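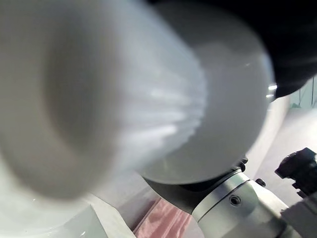
PERVILLE, 11/04/2020

I watched a documentary last week that has no narrator, no score and no experts in front of bookshelves, and I have been pestering everyone I know to see it. It's called Vulitz, after the river town where it was shot, and it follows one ferry crossing through a single working year. The director, Rüdiger Böttcher, did his own sound. You can hear rope creak! You can hear the ferryman's wife disagree with him from another room, and for a while you only get her voice, and it's wonderful.

I love films like this and I want more people to make them. So many documentaries now arrive with the feeling already picked out for us. The piano starts before the widow has said a word. A man in a good jacket explains what we're about to see, then we see it, then he explains it again. I don't think audiences asked for this. Give us a ferry and some patience and we'll do the rest (my mother, who falls asleep at everything, stayed awake for all 145 minutes).

Böttcher trusts his people to be dull now and then. There's a long stretch in July where the ferryman waits for a part, and he sweeps, and he eats a plum, and he tells a story about the flood of 2000 that he clearly tells every summer. By the time he gets to the drowned piano his passengers are finishing the sentences for him. A tighter edit would have lost that, and I'd have lost my favorite laugh of the year.
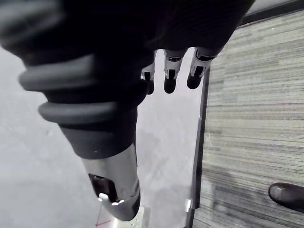
Doesn't a film without narration leave people confused?
Sometimes it does, for the first few minutes, and then most viewers settle in and start working things out from what people say and do.

I'll admit the subtitles could be better. Two of the arguments on the dock go by so fast that I had to back up, and I still don't know who owns the second boat. But what a pleasure to be left wondering about a boat! The little Lusus theater has it for another week in its 100-seat room, and the Nwachukwu library has ordered the disc. Go with somebody who likes to talk afterward. We stood on the sidewalk until the lobby lights went off, still going on about the plum.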